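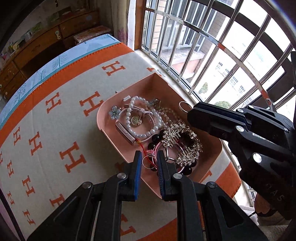

Deux ans comme jurée, ou presque

J'ai reçu la convocation un mardi, dans une enveloppe que j'ai d'abord prise pour une relance d'impôts. J'étais tirée au sort pour la cour d'assises, session de printemps. Plusieurs personnes m'ont demandé depuis comment ça se passe, alors je mets tout au même endroit, en laissant de côté ce qui relève du secret du délibéré.

Le titre est un peu exagéré. Entre la première lettre (celle qui annonce qu'on figure sur la liste préparatoire) et le dernier jour de session, il s'est passé presque deux ans. La session elle-même a duré trois semaines, et j'ai siégé dans une seule affaire.

La première lettre vient de la mairie. Elle dit qu'on a été tiré au sort sur les listes électorales et qu'on peut demander à être dispensé si on a plus de 70 ans ou si on n'habite plus le département. J'ai rempli le questionnaire et je n'y ai plus pensé. La deuxième lettre est plus sérieuse. Elle donne les dates, l'adresse du palais, l'heure (8 h 45 pour moi) et rappelle l'amende si on ne vient pas sans motif valable.

J'ai prévenu mon employeur le lendemain. Je travaille chez Roletti, à la comptabilité, et nous sommes 4 dans le bureau. Trois semaines d'absence possible en pleine clôture, ce n'était pas idéal. Hidayah Ginting a repris mes dossiers fournisseurs et m'a laissé une liste très longue à mon retour. L'employeur n'est pas obligé de maintenir le salaire, mais il doit laisser partir le salarié. Le tribunal verse une indemnité, plus une somme pour la perte de revenu si on fournit une attestation. Demandez cette attestation tôt. La mienne est arrivée après la session et j'ai dû la renvoyer deux fois, la première version n'étant pas signée.

Le premier matin

On passe le portique, on attend dans un couloir, puis on entre dans la salle. Il y avait plus de monde que je ne le croyais. Le greffier fait l'appel, le président examine les demandes de dispense. Une femme qui allaitait a été dispensée, un monsieur qui avait réservé des vacances ne l'a pas été. On nous a montré ensuite un film sur le rôle des jurés, et un avocat est venu parler de son métier pendant une demi-heure. C'était utile, et j'aurais volontiers pris des notes si j'avais eu un stylo.

Avant chaque affaire, on tire les jurés au sort. Les noms sont dans une urne, chaque juré a un numéro. Quand on est appelé, on se lève et on marche vers l'estrade, et pendant ce trajet la défense ou l'avocat général peut vous récuser. Ils n'ont pas à donner de motif. J'ai été récusée à la première affaire par la défense. On m'avait prévenue de ne pas le prendre pour soi, et je l'ai quand même pris un peu pour moi dans le tram du retour.

À la deuxième affaire, je suis allée jusqu'au siège.
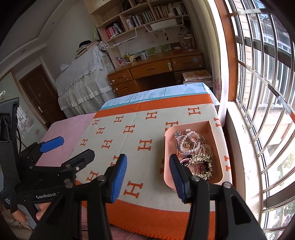

Sur le lit, plateau rose et couverture à bordure orange.

Le procès a duré quatre jours. Je ne dirai rien du fond, seulement de la manière dont les journées se déroulent. On commence vers 9 heures, on déjeune tard, et on finit rarement avant 19 heures. Le deuxième soir, il était 21 h 30. Les jurés n'ont pas accès au dossier. Tout passe par l'oral : les témoins, les enquêteurs, les experts, l'accusé, les parties civiles. Au bout de six heures d'écoute, on fatigue. Je me suis mise à noter un mot par témoin pour retrouver ensuite le fil, et cela m'a suffi.

L'expert en téléphonie a été le plus difficile à suivre. Il expliquait le déclenchement des relais avec une carte projetée sur un écran trop petit. Le président lui a demandé de reprendre depuis le début, plus lentement, et je lui en ai été reconnaissante. Une jurée a posé une question par écrit, en la faisant passer au président. C'est permis, on peut aussi la poser soi-même en demandant la parole, mais il ne faut pas que la formulation laisse deviner ce qu'on pense. Plusieurs d'entre nous ont renoncé pour cette raison.

Pendant les suspensions, on boit du café dans une petite pièce derrière la salle d'audience. On évite de croiser les familles. Le soir, je rentrais sans parler de l'affaire à la maison, et c'est ce qui m'a le plus pesé. Mon amie Juwita Wijaya, qui avait été jurée quelques années plus tôt dans un autre département, m'avait conseillé de marcher une heure après l'audience avant de rentrer. Je l'ai fait trois soirs sur quatre.

Le délibéré

Les portes sont fermées et les téléphones restent dehors. On vote à bulletin secret, sur des questions lues par le président, d'abord la culpabilité et ensuite la peine. Les magistrats votent comme nous, une voix chacun. Je craignais qu'ils orientent la discussion. Dans mon cas, le président a fait parler tout le monde avant de dire quoi que ce soit. Je ne sais pas si c'est toujours ainsi.

Le verdict est lu en audience publique. On est debout, face à la salle. Ça dure quelques minutes, puis on signe des papiers et on se retrouve sur le trottoir avec son sac.

Quelques points pratiques

Prenez de quoi manger, même si on vous dit qu'il y aura une pause. Dans mon palais, le distributeur du rez-de-chaussée était en panne toute la session.

Gardez les tickets de transport et de parking. J'avais fait 148 kilomètres en voiture sur la session, les jours où le tram ne circulait pas assez tard, et ils m'ont été remboursés au barème.

L'indemnité arrive par virement. Pour moi, le premier versement était de 300 euros et il est tombé bien après la fin de la session. Ne comptez pas dessus pour le mois en cours.

Si les nuits sont mauvaises après le procès, demandez au greffe s'il existe un suivi. Il y en avait un chez nous, avec une psychologue. Je n'y suis pas allée, une autre jurée oui, et elle en était contente.

On m'a aussi demandé si je recommencerais. La question ne se pose pas tout de suite, car on ne peut pas être rappelé dans les cinq années qui suivent. J'ai rangé la convocation avec les bulletins de salaire.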